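How Does a Robot Learn to Pick Things Up?

Quick challenge! Pick up a pencil, then a sock, then a bottle. Easy, right? Your hand changed shape every time and you didn't even have to think about it. Robots find this really, really hard, and I get to spend my days at Mikedach helping them get better at it.

The part of a robot that grabs things is called a gripper. Some grippers have lots of bendy fingers, some have a suction cup (like a tiny vacuum cleaner), and some have just two fingers that squeeze together. I've tried all three kinds, and two fingers is my favorite. It sounds like not enough! But try it yourself with your thumb and one finger - you can pick up most of the things on your desk.

Some grippers don't even need a robot. You hold them in your own hand, a bit like the grabbers people use to pick up litter, and a camera on the tool records what the fingers are doing. Later on, a robot can study those recordings and copy the moves.
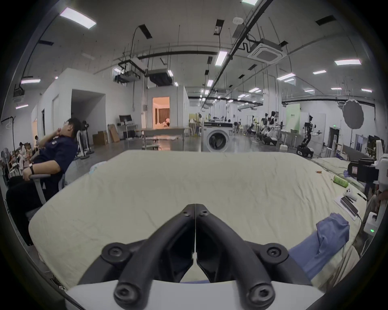 Two black fingers, one big mattress, and a few things to try picking up.

Cloth is the trickiest. A bottle keeps its shape wherever you grab it, but a shirt flops and folds and never looks the same twice! Pens are sneaky too, because they're so thin. The fingers have to come down very close to the sheet without scooping up the sheet as well (I have scooped up a lot of sheet).

When we compare two grippers we have to be fair. We call our test the Dostbridge test, and it works like this: each gripper gets 20 tries at the same thing, starting in the same place. Then we swap grippers and do it all again. One of ours, the Feteck, was great with bottles and hopeless with socks. It managed 8 socks out of 20. Poor Feteck!

Want to run your own test at home? Find some kitchen tongs and a pair of chopsticks, and ask a grown-up before you borrow them. Put a sock, a pencil and a coin on your bed. Give each tool 20 tries and write down your scores. Then try the coin again on a hard table and see if your score changes.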